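Norent hand gripper: tips for clearing a meeting table

The Norent kit costs 100 a month to rent, with spare finger pads in the case. We tried it on desk clutter.

Start with the bottle and the mug. Open the fingers wide before you reach in, and keep them level with the tabletop.

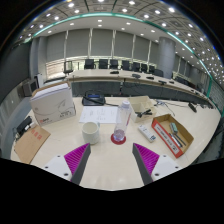 Small items

Pens and remotes lie flat, so come down from above and close slowly. Move cables aside by hand first — the ribbed fingers can snag them.

Care

Wipe the pads every 60 picks. Check the plate screws each March.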